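Gripper and wrist camera comparison: pre-run inspection checklist
Test cell 3, Iturra building, ground floor
Rev. 12, December
Checklist owner: Rocío Godoy
Inspection and comments: Renato Montecinos

Scope
Covers the mechanical, electrical and floor checks to be finished before a comparison block is started. Candidates in this round are the Serkier four-finger hand and the Stakonness two-jaw gripper, each with the same wrist camera. The controller is the Oro unit on firmware 3732. Anything marked OPEN has to be closed or signed off by the checklist owner before the arm is enabled.

Result codes: OK, OK with comment, OPEN, N/A.

Section 1. Isolation and stops

1.1 Main isolator locks in the off position. OK.
1.2 Wall stop drops arm power. OK.
1.3 Pendant stop drops arm power. OK with comment. Button needs a firmer push than the wall stop. Tested five times, dropped power five times. Swap the pendant with the cell 2 unit at the next service and see whether the stiffness follows the pendant or the cable.
1.4 Stop on the operator desk drops arm power and holds the hand in its last position. OK for Serkier. For Stakonness the jaws hold for a short time and then relax. The supplier manual describes this as normal. It still matters for us, as a held part will fall. Soft parts only with that gripper until Rocío has decided on the spring kit.
1.5 Controller does not restart motion on stop release. OK.
1.6 Gate switch. OK with comment. Alignment was off by a few millimeters and the switch dropped out when the gate was leaned on. Bracket moved, screws marked with paint pen.

Section 2. Arm and mounting

2.1 Base bolts at torque, paint marks aligned. OK.
2.2 Joint covers seated, no gap at the seams. OK.
2.3 Housings free of cracks. Cosmetic marks are not a fail, but log any mark that is new since the last inspection. OK.
2.4 No play at the wrist with brakes on. OK. Checked by hand in two directions.
2.5 Brake release at each joint, arm supported. OK with comment. Joint 4 releases with a louder click than the rest. Same as last revision.
2.6 Tool flange face clean, dowel not worn. OK with comment. Dowel shows light polish from repeated tool changes. Add a spare to the order.
2.7 Payload value in the controller matches the fitted tool. OPEN at first inspection. The Serkier value was still loaded with the Stakonness gripper on the flange. Corrected and rechecked, now OK. This is the second revision in which 2.7 has been found wrong, so it moves from the weekly list to the tool change list.

Section 3. End effectors

3.1 Serkier hand, all fingers move through full range without contact between fingers. OK.
3.2 Serkier hand, fasteners on the palm housing and at the finger roots. OK. No thread locker to be added by us, warranty condition.
3.3 Serkier hand, finger return after power cycle. OK with comment. Homing takes longer from a closed fist than from an open hand. Operators should wait for the ready flag and not go by the sound.
3.4 Stakonness gripper, jaw faces clean and parallel. OK with comment. Some rubber transfer on the left jaw, wiped with alcohol.
3.5 Stakonness gripper, force limit set to the low band. OK.
3.6 Pinch points briefed to every operator on the block. OPEN until the afternoon operator has signed.

Comment on 3.1 to 3.5. The two tools do not fail in the same way and the checklist should not pretend they do. The hand has more joints to inspect and more places for a thumb to get caught. The two-jaw unit is simple to look over but puts all of its force in one spot. I would keep a single list and score the tools separately, so that inspection time can go into the comparison as a cost. At present it takes me about 12 minutes for the hand. The jaw gripper takes less than half of that.

Section 4. Wrist camera

4.1 Camera bracket tight, no movement by hand. OK.
4.2 Lens clean, no film from the alcohol wipe. OK with comment. Wipe the lens last, after the jaws.
4.3 Cable strain relief in place, loop clears the wrist at both ends of travel. OK on Serkier. OK with comment on Stakonness, where the loop brushes the bracket at full rotation. No wear on the jacket yet.
4.4 Check view taken at the inspection pose and compared with the reference for that tool. OK.
4.5 Frame counter advances with no drops over the test clip. OK. 361 frames expected, 361 received.
4.6 Exposure locked. OK. Leave it locked even if the picture looks dark near the hand. An automatic setting was used in the first round and the two tools could not be compared afterward, as the brighter jaws pulled the whole image down.

Comment on 4.4. The view from the wrist does more work in this inspection than I expected. It was put on the list to catch a shifted bracket, and it does, but it also gives a look at surfaces that are hard to see while standing outside the tape. Take it with the arm stationary and keep it with the sheet.
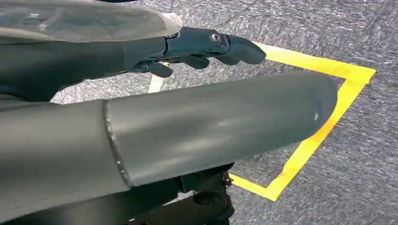

The weak side of the check view is that the arm itself takes up a good share of it. At the inspection pose the tape outline on the floor is only partly visible, with much of the inside hidden, so the view cannot be used to confirm that the marked area is clear. That check stays with a person walking the outline. Rocío has asked whether a second pose would fix this. It would help, but it adds a motion before the floor check is complete, and I am against that order.

Section 5. Floor and surroundings

5.1 Yellow tape outline intact, corners down, no lifted ends. OK.
5.2 Carpet flat, no ridges that could catch a shoe. OK.
5.3 Marked area walked and clear of tools, fasteners and cut tie ends. OK with comment. One cable tie end removed.
5.4 Cables on the floor either out of the walking route or under a cover. OPEN. Thin cables are hard to see against the gray carpet under the overhead lights. A flat cover is wanted wherever one crosses the route from the gate to the desk. Until it is fitted, route the operator along the wall side.
5.5 Plastic sheeting kept away from moving joints. OPEN. Any sheet on or next to an arm must come off, or be fixed so that it cannot slide, before power is enabled. Loose film can be drawn into a joint and it can also cover a vent. It is translucent and easy to overlook from the desk, so the person walking the outline checks it by touch. Reinspect after removal.
5.6 Lighting on at full level. OK.
5.7 Stop reachable from every permitted standing position. OK.

Section 6. Controller and logging

6.1 Firmware and tool profile noted on the run sheet. OK.
6.2 Speed limit for comparison runs set to 200 millimeters per second. OK.
6.3 Workspace limits loaded and tested at low speed on all sides. OK with comment. The limit on the desk side was set for the shorter tool. With the longer hand fitted the fingertips would pass the tape before the limit stopped the arm. Limits are now stored per tool profile. Do not copy the file across.
6.4 Log clock matches the camera clock. OK with comment. Small offset after the controller was restarted, gone after sync. Sync after every restart.
6.5 Disk space sufficient for the block. OK.
6.6 Fault list empty at start. OPEN at first inspection, one stale communication fault from the previous tool. Cleared, did not come back after two power cycles. Now OK.

Section 7. Trial motion, no part in hand

7.1 Slow sweep through all taught poses, operator on the stop. Not started, waiting on 5.4 and 5.5.
7.2 Tool open and close at each pose. Not started.
7.3 Stop pressed mid-sweep, stopping distance noted. Not started. Record for each tool separately. The masses differ and an average is of no use to us.
7.4 Repeat the check view after the sweep and compare with 4.4. Not started.

Open items at close of inspection

3.6 Afternoon operator signature. Renato.
5.4 Cable cover, and wall side route until then. Rocío to order.
5.5 Sheet removal or fixing, then reinspection. Renato.

Changes requested for the next revision

Move 2.7 to the tool change list.
Split 1.4 by tool, with a line for what happens to a held part.
Add a line under section 4 for rubbing at the cable loop - photo of the jacket each time, same spot.
State in 5.3 that the camera view is no substitute for walking the outline.
Add a box for inspection time per tool.

Reply from R. Godoy: Agreed on all except 1.4, where I want the spring kit tested before we write the line. Use the low table and foam blocks. No second inspection pose for now. Payload check on tool change starts with this block, do not wait for the new sheet.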